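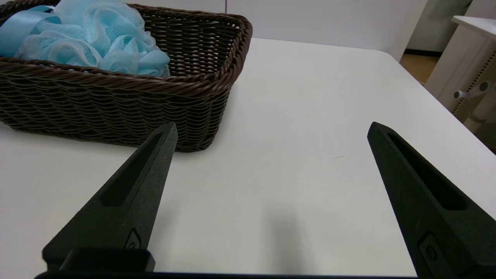 Figure 3. Bath puff in a woven basket.

4. Where Bath Items Get Kept, and for How Long

4.1 Setting and sample

The household survey went out in May to two places, Dramgate and Brillumdale. Dramgate is mostly older row houses with one bathroom, usually upstairs, usually no window. Brillumdale is newer — apartments, fans in the ceiling, separate shower stalls. We wanted that contrast. 870 forms sent, 759 came back, of which 281 were from Brillumdale. The rest Dramgate. Return rates by street are in the appendix and we don't go over them again.

One form per household, filled in by whoever does most of the shopping for soap, shampoo and so on. The wording of that question caused trouble. In shared apartments people often buy their own, and several forms came back with two sets of answers in different pens. We kept the first set in each case. Not ideal. Salamatu Quartey recoded these by hand and Szu-yu Ho checked her coding blind; where they differed they talked it through and settled on one code.

Follow-up visits were made to 22 homes, split evenly between the two places. Visits were short and took in the bathroom, the linen closet if there was one, and any other spot the person named as a place where bath things are kept.

4.2 What counts as "kept"

Earlier work on household storage tends to treat a thing as either in use or put away. That did not fit what people told us. A washcloth on the edge of the tub is in use, fine. A new washcloth in the closet is put away. But a large group of items sits in between: gift soaps, the second sponge, hotel bottles, a puff bought on sale and meant for guests. People called these "the spares" or "the nice ones" and gave them thier own container, very often open-topped. Baskets came up again and again (a basket of this kind, with a mesh puff in it, is shown in Figure 3). Bowls and trays too, less often jars.

We call this middle group resting stock. Working definition: an item the household owns, has out within reach, and does not expect to use this week. The one-week cutoff is arbitrary. We tried a month in the pilot and people could not answer, they just guessed.

4.3 Replacement

The form asked when the main washing item (cloth, sponge, puff, brush, other) was last replaced and what prompted it. Free text, coded after. Main prompts given:

looks worn or has come undone
smell
got a new one as a gift
moved house
a date or rule ("first of the month" etc.)
can't remember

The last one is big and we did not expect it. Plenty of people who could name the brand of shampoo they used as a teenager could not say when the sponge was changed. On the visits it got a bit clearer: replacement is tied to seeing the spare. Where the resting stock was out in the open, people reached for it. Where it was in a closet behind towels it was forgotten, and in a few homes bought again. One man in Dramgate found three unopened packs while showing us the shelf, and was not pleased.

Cloths follow a different path altogether. They go through the laundry and come back, so there is no clear end point, they slide down to cleaning rags and then to the garage. We leave cloths out of the replacement tables for this reason but keep them in the storage ones.

4.4 Differences between the two places

Smaller than we thought. Going in, the guess was that Dramgate bathrooms, with no window and less air, would push people toward faster replacement. Smell was named more often there, yes. But Dramgate homes also had less room for open storage, and that seems to pull the other way. Shelf space over the toilet matters more than the fan does, at least on our data. See Agbeko scale scores in Table 5; the scale was built for kitchens and the fit to bathrooms is loose, so read those with care.

Renters and owners did not differ much once household size was taken into acount. Households with small children did — fewer things left out, higher shelves, more lids.

4.5 Limits

Self-report, first of all. People tidy their answers, and they tidy their bathrooms before a visit. Second, one season only. Winter would likely look different, drying times alone. Third, the follow-up homes chose themselves, they ticked a box saying we could come, and people with a bathroom they dislike probably don't tick it. The Sukeo diary method would get around some of this and is the plan for the next round, with entries made on the day an item is thrown out.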